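Week 2 handout - Density and Floating
Instructor: Phyllis Yeoman

Density is mass divided by volume. We will write it in kilograms per cubic meter. Fresh water is close to 1000 on this scale, and most of the woods in the Nellside table fall below that. Bring the table to lab, as it will not be reprinted.

Worked problem. A solid block has a mass of 2.55 kg and a volume of 0.002 cubic meters. Divide to get 1275 kilograms per cubic meter. The block sinks in fresh water. Watch the units - most lost points last October came from mixing grams and kilograms.

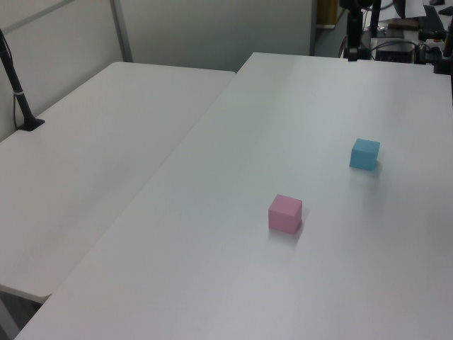

Why does a steel ship float when a steel bolt sinks?

The hull encloses a lot of air, so the ship as a whole has a lower average density than water. The bolt is solid steel all the way through.

For a cube, volume is the side length multiplied by itself three times. Doubling the side gives eight times the volume, and eight times the mass if the material stays the same.

Reading: Kadrić, chapter 2, up to the section on pressure. Problems 4 to 9 are due at the start of lab. Show the division. Questions about grading go to Itzel Jaramillo.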